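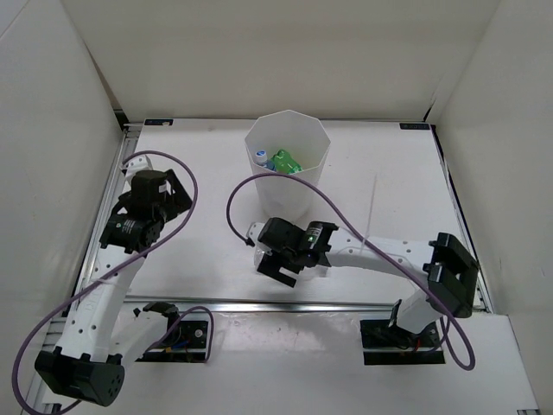 Shagufta Malik has called Nolano a timetable with a motion planner attached, and the phrase is repeated on the first page of its manual. Nolano is a software package for planning and running the movements of two robot arms that share one table. It is mostly used for picking up small objects and putting them into a container. It was written at Evby, a small automation firm, and is now looked after by a group of outside contributors as well as by the firm's own staff.

Background

The first version was written by Trilok Kaushik as a set of scripts for a sorting bench. Each arm at that time had its own planner, and the two programs passed messages to ask whether the space over the table was free. The arms spent much of their time waiting. Kaushik replaced the messages with a single shared record of which arm would be where, and when, and this record became the core of the package. The name Nolano was taken from a folder on his computer and has no stated meaning.

Uzma Gondal joined the work during the second version and wrote most of the present perception code. The third version dropped support for arms of different lengths, which few sites had used. It was restored later as an add-on after complaints.

Structure

Nolano has two main parts, the planner and the runner. They are separate programs and can be placed on different computers, although the manual advises against this when the network is shared with cameras.

The planner takes a list of objects, their estimated positions and a target for each. It decides which arm should take which object, then works out a path for every joint. Space above the table is divided into small cells. An arm's path books the cells it will pass through for a short period, and the other arm has to plan around the booking. If no path is found within 900 milliseconds, the planner gives the object back to the list and tries a different one.

The runner sends joint targets to the arms and reads back their positions. It slows both arms if either falls behind its booked time, so that the order of movements is kept. A stop on one side stops the other. The runner has no knowledge of objects or of the container, and can be tested without a camera.

Cables are handled in a simple way. Loops of cable that stand clear of the forearm are modelled as a fixed bulge around the arm, with the size set by the user. Sorcha Ó Dálaigh proposed a moving cable model, and a trial version exists under the name Plalano, but it has not been merged. The fixed bulge wastes some space near the wrist and can make the planner refuse a reach that would in fact be safe.

Perception

Object positions come from a fixed camera with a view of the whole table. Gondal's code first removes the arms from the picture, using the joint positions to predict where they should appear, and then looks for objects in what is left. An item lying partly under a gripper is kept in the list at its last known position until the arm moves away. It is marked as uncertain, and neither arm may be sent to it until it has been seen again.

Clear plastic is the main difficulty. A transparent item on a smooth, off-white table may show only as thin edges and reflections, and shadows under the arms can be mistaken for part of it. Version four added a step that compares several camera readings before a clear item is accepted. Bottles are easier when they are coloured or have a cap of a different shade.

The container is entered as a rim and a depth. Items inside the rim are ignored by default. Bins with see-through walls caused trouble in early releases, as bottles already dropped in could be picked out through the side and added to the list again. The present version masks the whole outline of the bin, including the part of the table hidden behind it. An object standing in that strip will therefore be missed.

Tooling

A log viewer called Usmani is supplied with the package. It draws the bookings for both arms as coloured bars along a time line and can step through a run one movement at a time. Mudassar Lashari wrote it while tracing a fault in which the left arm paused before each release. The cause was a rounding error in the runner's clock. Usmani can open logs from version two onwards.

Settings are kept in a plain text file. The most often changed are the cable bulge, the bin outline and the smallest allowed gap between the arms, which is set to 25 millimetres when the package is installed. A smaller value is accepted but produces a warning at start-up.

Limits

Nolano supports two arms only. It cannot plan a lift in which both hold the same object, and passing an object from one gripper to the other is possible only at a point fixed in advance. Movement of the table or the camera during a run is not detected. A check against printed marks at the table corners was planned for version five and moved to a later release in March.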